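Fake Fruit and Portion Guessing: Project Report
Submitted 5 February 2024

What we set out to check

Our course handout claims that people can learn portion sizes from plastic food as well as from the real thing. It cites no source for this, so we decided to test the claim with one item, a bunch of green grapes. We borrowed a Stitent play market set and bought a bunch of Kawaguchi grapes in November. The real bunch weighed 607 grams. The box for the toy set says its bunch stands for "a family portion," and our instructor suggested we read that as 600 grams. I don't see where that number comes from, but we used it.

The grapes look better than I expected. They are oval, pale yellow-green and packed tightly, with a short light green stem showing between them, and one big grape is more yellow-orange than its neighbors. The shine is what gives them away. Every berry has a hard white highlight on it.

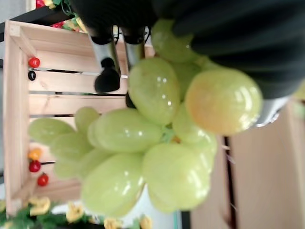
Method

We asked 78 students to look at the bunch and write down its weight in grams as if it were real. Half saw it next to the pale wooden crate with the toy vegetables, half saw it on its own. Nobody was allowed to lift it. We threw out 8 sheets that had no number on them or gave the answer in cups.

Results and problems

Guesses were all over the place. The group that saw the crate guessed a little lower, and my partner wants to call this an effect of the setting. I think our groups were too small and too mixed to say so. We also never ran the same test with the real bunch, which had been eaten by the time we wrote the method, so "as well as the real thing" was never tested at all.

Looks may matter less than the handout assumes. Up close the berries overlap in layers and seem almost see-through, and that still gave people no help with weight. 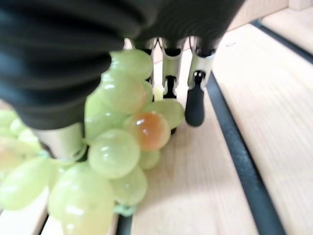
One student wrote on the back of the sheet that grapes are the wrong food to ask about anyway, as people eat them a few at a time and never think of the bunch as a portion. We had no answer to that. If another group takes this over, they should try the Vemberg bread rolls first and keep the real ones until the end.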